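Gruvine cloth folding set: known fault in the November recordings

This folder holds 216 episodes of a robot arm picking up and folding cloths on a table. Please read this note before training on any of it.

In 20 episodes the left gripper failed to open on command. The controller logged the jaws as open while they were still closed, so the gripper state column is wrong from the first missed release to the end of the episode. Hammad Magsi traced it to a worn cable at the wrist. The cable was replaced and the fault has not come back. 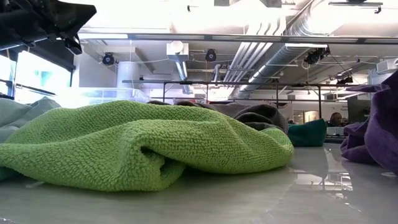 The affected episodes are listed in bad_release.txt. Joint positions and video are sound in all of them. In 7 the arm also pulled against a held cloth until the force limit stopped it, and those are marked STOP in the same file.

We have not corrected the gripper column. Fouzia Yousafzai has a script that estimates it from motor current, but it misses thin cloths.

Last changed Dec 8, 2018. Report further faults to Lumturie Angelovski with the episode number.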